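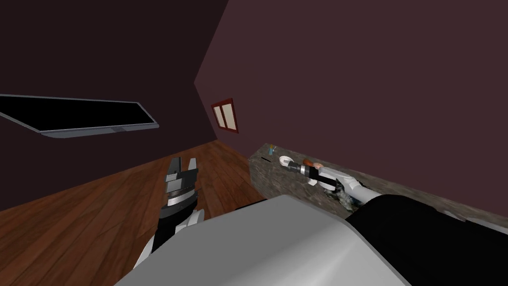
A room with the television off. Opinion.

Two minutes. That's how long the shaking lasted in Womudley if you ask people at the bus stop. It was more like ten seconds. I was on the kitchen floor holding a table leg and it felt like two minutes to me too, so fine.

What I want to talk about is the alert. Mine came in after. The floor had already stopped moving, the dog was already behind the couch, and then the phone goes off with that awful noise and tells me to expect shaking. Expect it! My sister across the river in Plalska got hers first, a good bit before she felt anything, and she had time to get the kids under the table. Same earthquake. Same county. Same phone company, even.

So why.

The county's answer, as far as there is one, is that Womudley was too close to the source and there wasn't time. I can accept that. Physics. The sensors have to feel it before they can tell anybody, and if you live on top of the thing you lose. But then say so. Say it before, in plain words, on the mailer that comes with the water bill. Instead we've had 3 years of posters telling us we will be warned. Will be. I had one on my fridge. I built a whole plan around it, wait for the noise, get the shoes, get down. You know what you do when you're waiting for a noise that doesn't come? You stand there.

I stood there. Plenty of others did the same.

There are 200 households on the MacLeod Street side of town, mostly brick, mostly older than my parents. Chimneys on nearly all of them. A chimney is the thing that kills you in a moderate quake, or a bookcase, or the water heater that nobody strapped. Everyone who has ever sat through a county safety evening knows this, they show the same slides every time. And yet all the money goes to the alert. The app, the new version of the app, the press event for the new version. The Zungate contract, which was for the sirens, and which I'd love to read if anyone at the county office would ever pick up. I've called on a Monday, I've called at lunch, I've called at ten to five. It rings.

Straps for a water heater cost less than dinner out. Bracing a chimney costs real money, I know that, I got a quote and had to sit down. That's exactly where public money should go. Grants, small ones, quick ones, with a form that fits on one page. You don't need a satellite for it. You need a truck and a couple of people who can use a drill.

I can hear the reply already because I've had it by email twice. "Warning saves lives." Sure it does. In Plalska it may well have, and I'm glad my nephews were under that table. I'm not asking for it to be shut off. If you're 30 miles out, those seconds are gold, keep them. But the people closest get the hardest shaking and the least warning, both at once, and they're the ones being told to rely on it. How is that the plan? Who looked at that map and thought the answer for Womudley was a louder phone?

Also the wording. "Shaking expected" when it's over is worse than nothing. My neighbor thought it meant a second one was coming and sat out in her yard in the cold untill well past midnight. She wasn't being silly. She did what the message said. There could of been a line in there giving the time the quake happened, one line, and she'd have gone back to bed. (Aftershocks are real, yes, I know. But that isn't what the message was about and it didn't say so.)

And the TV was useless. Local station had a cooking show on. By the time they broke in we all knew more than they did, from texts mostly.

Here's what I'd like. Tell the towns near the fault, by name, that the warning may come late or not at all. Teach drop first, at the first wobble, phone or no phone. Start with the kids because they'll nag the rest of us. Put a time stamp on the message. And take next year's app money, all of it, and spend it on chimneys starting at the MacLeod Street end.

We got off light. Cracked plaster, a lot of broken plates, one garage leaning that was leaning before. The meeting's at seven at the school, in the gym, and if you live on this side of the river please come. Bring your quote if you got one.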